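## 4. Setting up the side table

Read this section before the first evening, and again in January, when everyone has forgotten it. The club room at Melunura has one table for belongings, one table for playing on, and a long history of the two being confused. Section 3 dealt with the playing table. What follows concerns the other one, where bats, cases, mascots, jars and the last of somebody's biscuits come to rest.

### 4.1 Before you begin

1. Push the table up to the wall. A table standing clear of the wall has two back edges for things to roll off, if you count the one you can't reach.
2. Wipe it down. Do the pale strip at the back as well as the grey part. The pale strip is the shelf, for the purposes of this guide, even though it is plainly the same table.
3. Put anything that stands upright (bowls, bottles, jars) on the strip. Anything that opens, unzips or unfolds goes on the grey.

**Note:** The scuffs on the wall were there when we took the room on. Please don't scrub at them. Ragnheiður Thoroddsen scrubbed at them, and we then had a discussion with the landlord about paint.

### 4.2 Unpacking a bat case

1. Lay the case flat on the grey part of the table, well in from the front edge.
2. Undo the zip, if yours has one, all the way round. Three-quarters of the way round is how zips die.
3. Fold the cover over to the side so that both halves lie open next to each other.
4. Leave the bat in the base until you are called to play. Red rubber up is the custom here. It makes no difference to anything, but you will be told about it if you do it the other way.
5. Keep small things in the pocket of the cover if there is one. Things put down "just for a second" beside the case belong to the table from then on. 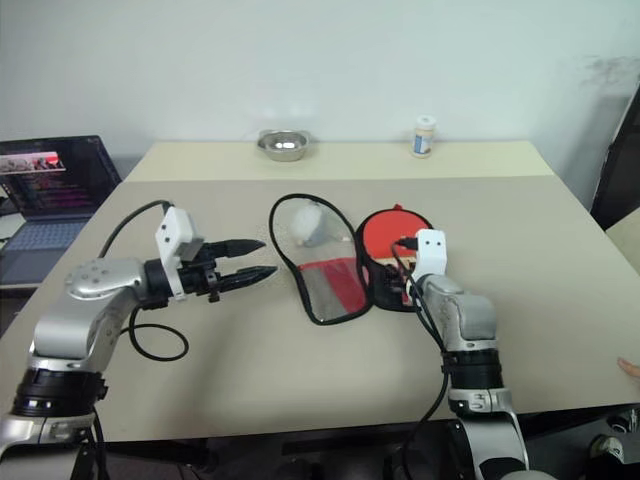
Can I leave my bat in an open case all evening?

An evening does it no harm, provided the case is away from the heater and nothing is put down on the rubber. Close it up before you go home, as dust is what dulls the surface.

**Caution:** Do not stack open cases. The cover of the upper one will sit on the rubber of the lower one, and the owner of the lower one will be Valeriano Toledo, who paid a good deal for his.

### 4.3 The strip at the back

1. Bowl first, towards the left. It is for loose balls, keys and the tea money, in that order of importance.
2. Anything with a lid goes further along to the right, close to the wall, with its label facing out. Unlabelled pots will be treated as rubbish at the end of the night.
3. Leave the stretch in between clear. This is where people put their cups, and if you don't give them a place they will find one.

**Note:** The bowl is not an ashtray, a drum or a hat. All three have come up.

### 4.4 Mascots and other passengers

Broklow, our opponents in the winter league, bring a mascot. So do Pappas, and so, under protest, do we. The rules are short.

1. One mascot per team on the table at any time. Cases must be closed or moved over first, so that nothing furry ends up lying against a rubber.
2. Stand it in the middle of the grey part, on its own.
3. Check for trailing parts. Strings, chains and tails should lie along the table and never hang over the front, where a sleeve will catch them during the handshakes.
4. Metal bits and bat rubber must be kept apart. A chain link will nick a pimple sheet faster than any amount of honest play.

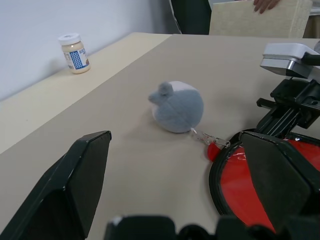 5. At the end of the match, return the mascot to its team captain by hand. Throwing it across the net is banned, following the Miner fixture, and the ban has been in force for 4 seasons without anybody admitting whose idea it was.

### 4.5 Clearing up

1. Bats back in their bases, covers over, zips closed.
2. Empty the bowl. Balls go in the tub marked 70, which has never held 70 of anything.
3. Lids on, jars home with whoever brought them.
4. Wipe the table again, strip included.
5. Lights off at the far switch. The near one does the corridor.

If an item is still on the table after two weeks it moves to locker 51. The key to locker 51 is kept in the bowl.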